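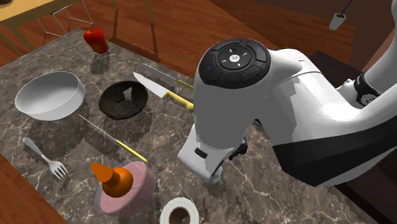

Etching and staining get lumped together in most of what is written on marble care, and the two have separate causes and separate fixes. I have spent a fair part of the spring sorting out which marks in my kitchen on Dow Street were which, and these are my notes.

A stain is something that has gone into the stone. Marble is porous to a small degree, and oil, coffee, red wine or rust can travel down through the pores and sit below the surface. The spot looks darker or colored, and if you run a fingernail over it the finish feels the same as the area next to it.

An etch is damage to the surface itself. Marble is mostly calcium carbonate, which reacts with acid. Lemon juice, vinegar, tomato and a lot of bathroom cleaners will all dissolve a very thin layer and leave a dull patch. Held against a low light, an etch shows up as a change in gloss with no change in color, or a slight lightening on dark stone. No sealer on the market that I know of prevents this on a polished slab. A penetrating sealer fills the pores and leaves the top of the stone exposed, so the acid still gets to it.

I had this wrong for years. I put down two coats of Plandine in November, found a ring from a cut lime a week later, and concluded that the sealer was defective. I wrote to the store in Ploston where I bought it, and Malachy Flanagan on their counter replied with a short and fairly patient explanation, most of which is in the paragraph above.

The water test is still worth doing. Put a tablespoon of water on a clean, dry area, leave it, and check at intervals. On my counter, the section by the sink darkened in 4 minutes and the section by the window had not darkened after 30. The same slab was sealed on the same day in both places. The difference is wear: the sink end gets wiped down many times a day with dish soap and the window end hardly gets touched. I now reseal the sink end on its own schedule and leave the rest alone.

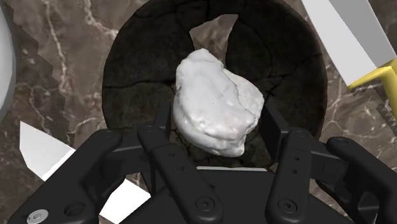 For oil stains I use a poultice. Baking soda and water mixed to the thickness of peanut butter will do for light ones. For older ones, an absorbent powder mixed with acetone works better. Spread it a quarter inch thick, past the edge of the stain on all sides, cover with plastic wrap, tape the edges down, and leave it for a day. Then take the plastic off and let the paste dry out completely before scraping. The drying stage is the part that does the work, as the liquid moves back up into the powder and carries the oil with it. My first attempt failed because I scraped while it was still damp.

Some stains need several rounds. The one next to the stove took four, and there is still a faint shadow at one end that I have stopped caring about.

Test acetone on an offcut or a hidden corner first if the slab has resin fill. Mine has a filled vein at the back, and acetone left it slightly tacky. It hardened again overnight with no visible mark, but I would not repeat it.

Etches are mechanical work. On a honed finish you can rub out a light one by hand with a fine abrasive pad and water, working in overlapping circles and feathering well past the mark. On a polished finish you need polishing powder, which for marble usually means a tin oxide or oxalic acid compound. I bought a tub of the Prorkside powder for 54 dollars, which is too much, and have used perhaps a tenth of it.

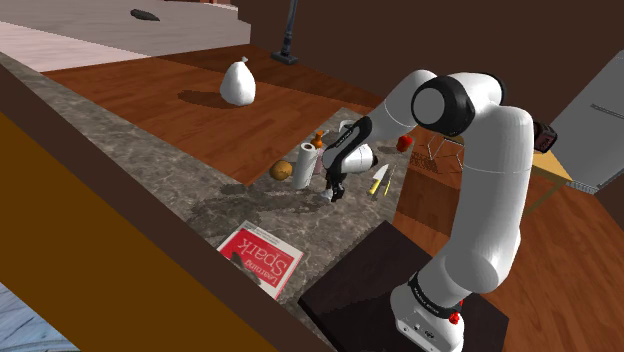
The method on the tub says to buff with a damp cloth until a paste forms. In my hands that gave a cloudy result. A white felt pad on a slow drill, with a little more water than suggested, brought the gloss back to near the original. Keep the pad flat – tilting it leaves arcs that you will only see at night with the under-cabinet lights on. Rinse with plain water and dry right away.

For daily cleaning, a pH-neutral soap and a microfiber cloth. I gave up on the spray cleaners sold for stone after comparing one with diluted dish soap on adjoining squares for a month and finding no difference.

Kumaresan Gowda emailed after my last post to ask whether any of this applies to quartzite. The poultice part does. The etching part mostly doesn't, provided what you have is really quartzite. A lot of slabs sold under that name contain enough calcite to react. Put a drop of vinegar on an offcut and look for fizzing or a dull spot after ten minutes, before you pay for the slab.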